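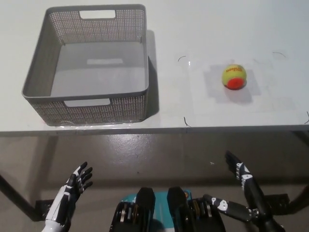
Home | Guides | Parts | Contact

Print this page | E-mail this page

Section 4. Setting up the Omo dryer and running the first down load

Read section 3 first if the dryer is still in the box. Rest of you carry on.

This section is for the Omo vented dryer as used in the gear rooms. Covers leveling, the vent hose, the filter, first empty run, then sleeping bags and down jackets. Synthetic bags are at the end. Leather, waxed cotton, anything with a glued sole – not in this machine, ever.

4.1 Before you start

You need:

– a spirit level, short one is fine
– flat screwdriver
– the vent hose and both clamps (bag taped inside the drum)
– a flashlight
– two or three clean tennis balls, plain ones, no dog balls
– a big basket or tub for carrying wet bags
– an old towel

Check the drum. Shipping foam gets left in there more than you'd think. Look behind the paddles too.

4.2 Leveling

1. Slide the dryer to where it will live. Leave a hand's width behind it for the hose.
2. Level on top, side to side. Then front to back.
3. Turn the feet with the screwdriver in the slot. Clockwise raises on this model.
4. Lock nuts up tight against the cabinet.
5. Push down on each corner. Any rock, go back to step 2.

NOTE: Floors in the older rooms slope toward the drain. You may run out of thread on the front left foot. Order the long foot, part 1501, don't stack shims. Shims walk.

4.3 Vent hose

1. Clamp over the hose end, loose.
2. Push the hose onto the collar at the back of the dryer until it stops.
3. Tighten the clamp. Firm, no more – the collar is thin.
4. Same at the wall end.
5. Pull the slack out. Cut the hose if it's long, wear gloves, the wire is sharp.
6. Push the dryer back and look down the side with the flashlight. Hose should be round all the way. If it's crushed, pull forward and redo.

CAUTION: No screws through the hose. They catch lint and lint burns.

CAUTION: No plastic hose, even as a stopgap. Foil or rigid metal only.

Go outside and check the flap opens when the dryer is running. If it dosen't, the flap is painted shut or there is a nest in there. Fix that before anything else.

4.4 Power

Own outlet, grounded. No extension cords, no power strips. The washer goes on the other circuit. If both trip together somebody has moved a plug – the labels are on the panel door.

4.5 Filter

1. Open the door, pull the filter straight up.
2. Unfold it. There is a second screen inside, people miss it.
3. Wipe off lint with dry fingers.
4. Fold, push back down until it clicks.

Do this before every load. Down fluff packs in tighter than ordinary lint and you can't see it from outside. Once a month wash the filter in warm water with a drop of dish soap and let it dry flat. Don't run the dryer without it while you wait.

4.6 First empty run

1. Wipe the drum with the damp end of the towel. There's a film from the factory.
2. Put the dry towel in.
3. Dial to LOW, timer to 8 minutes.
4. Start. Listen.

A thump at the start that fades is fine, the rollers have flat spots from storage. A scrape that carries on is not. Stop, open, check for foam again.

Smell on the first run is normal. Smoke is not. Unplug and call.

Towel should come out warm all over. Warm on one side and cold on the other usually means the load sensor is stuck – see 4.11.

4.7 Getting a wet bag to the dryer

This is where bags get wrecked. Wet down is heavy, and it hangs off the baffles, which are just thin fabric stitched inside. Lift a wet bag by one end and they tear.

1. Spin it in the washer first, no-heat spin, twice.
2. Both arms under the whole bag. Scoop.
3. Into the basket. Carry the basket.
4. Scoop again into the drum.

No hanging on a line, no wringing. If it's dripping through the basket it needs another spin.

4.8 Running a down bag

1. Zipper closed to roughly 34 inches from the foot, rest open. Velcro tabs stuck down on themselves.
2. One bag per load. Two jackets is OK if both are light.
3. Tennis balls in. They knock the wet clumps apart.
4. LOW heat. Always LOW. The shell melts before the down minds at all.
5. Timer to full. Start.
6. When it stops, take the bag out, lay it on a clean table, feel for clumps with flat hands. Pull them apart gently through the fabric. Don't pinch.
7. Turn the bag over, clean the filter, balls back in, run again.
8. Repeat until no clumps.

Expect most of a day for a winter bag. Yes really. Cyril Ashworth timed the big Penanach bags last winter and gave up writing the numbers down. A bag that feels dry on the outside can be wet at the foot, so feel the foot last and feel it properly.

NOTE: New tennis balls can shed a bit of color on the first go. Run them with an old towel before they go near a pale shell. If one has gone soft or split, throw it out.

NOTE: Balls get lost in jacket sleeves and hoods. Find all of them before the item goes back on the rack. Same number out as in.

CAUTION: Don't leave the building with the dryer running.

4.9 How to tell it's done

– Bag lofts up by itself within a few minutes of being shaken
– No dark patches when you hold the shell up to a window
– No wet-dog smell. Damp down smells, dry down hardly does
– Foot box and hood the same feel as the middle

Not sure? Run it again on LOW. An extra cycle does no harm. A bag stored damp is finished.

Then leave it loose on the shelf over night before it goes into a storage sack. Big cotton sack, not the stuff sack.

4.10 Synthetic bags and jackets

Quicker. LOW heat, no balls needed, but no harm if one is in there. Check after a half cycle. Most are done in one. Anything with reflective tape goes in inside out, the tape lifts otherwise.

Fleece: NO HEAT setting, or just hang it up.

Rain shells: only after a proper wash, LOW, short. Helps the water beading. Check the label first, some of the Zanis shells say no tumble and they mean it – the seam tape peels.

4.11 Troubleshooting

Drum turns, no heat
Dial is on NO HEAT. If not, the thermal cutoff has tripped. Unplug, wait, clean the filter, check the hose. Press the small red button at the back, low on the right. If it trips again don't keep pressing, call.

Stops early
Sensor thinks the load is dry. Down fools it. Use the timer side of the dial and leave the AUTO side alone.

Won't start at all
Door not latched. Push it till you hear it. Then the plug, then the panel.

Warm one side only
Sensor bars inside the drum lip have a film on them. Wipe with a cloth and white vinegar, dry off.

Loud banging
Tennis balls, probably. If it's there with the drum empty, check the feet, see 4.2.

Feathers in the filter
A few are normal. A handful means a seam has gone. Stop, find the hole, tape it from outside, put the bag on the repair shelf with a tag. Do not carry on drying or you will be picking down out of the hose for weeks.

Room gets steamy
Hose has come off at the wall. Turn off, refit, 4.3.

4.12 Service

Every 1000 hours: belt, rollers, and a full clean inside the cabinet. The hour counter is under the lid of the control panel, hold START and the dial shows it. Hsu do the service work, their sticker is on the side with the number. Do not open the back yourself, warranty goes.

Every February whoever has the room pulls the hose off and cleans it end to end. Long brush is on the hook. Write it in the log, date and initials.

Log sheet goes in the plastic sleeve by the door. When it's full send it to Zübeyde Karakaya and take a new one from the folder. She also holds spare filters and the long feet. Please don't order direct, we end up with doubles.

4.13 Quick card (cut out and tape to the lid)

Filter clean
Zips and tabs done
One bag
Balls in
LOW
Break up clumps, turn, again
Feel the foot
Balls out
Filter clean again
Log it

Washing instructions are in section 3. Repairs to shells and zippers in section 5.

Revised 24 February 2026

Print this page | E-mail this page

Back | Next | Contents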